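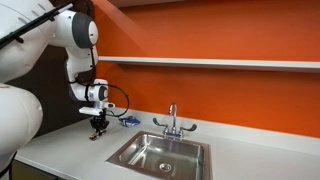 Rosine Picard writes that her kitchen drain slows every winter and asks whether the trap must be removed each time. In most cases it need not be. The procedure set out by the Langlois Housing Office for tenants and staff is as follows.

Before you begin

Gather a bucket, a flashlight, rubber gloves, a cup plunger and a short hand auger. Do not use chemical drain opener before or during this work. If any has been poured in the past day, stop and call the maintenance desk at extension 280.

Clearing the drain

1. Lift out the strainer and remove any food or grease by hand.

2. Run enough water to cover the rim of the plunger. In a double sink, hold a wet cloth firmly over the second drain.

3. Plunge with short, steady strokes for one minute, then lift the plunger and watch the water level.

4. If the water stands, place the bucket under the trap and loosen both slip nuts. Most turn by hand — older metal nuts may need a wrench.

5. Clean the trap with a bottle brush. Check the washers and replace any that are cracked.

6. Feed the auger into the wall pipe, turning clockwise. Withdraw it slowly.

7. Refit the trap, tighten the nuts by hand and run the faucet for two minutes while checking each joint for drips.

When to request a repair

Submit a request if the drain slows again within a week or if more than one fixture is affected. Tenants in the Bralach building should also notify the front office, as its kitchens share a single stack.

Page last reviewed 20/10/2026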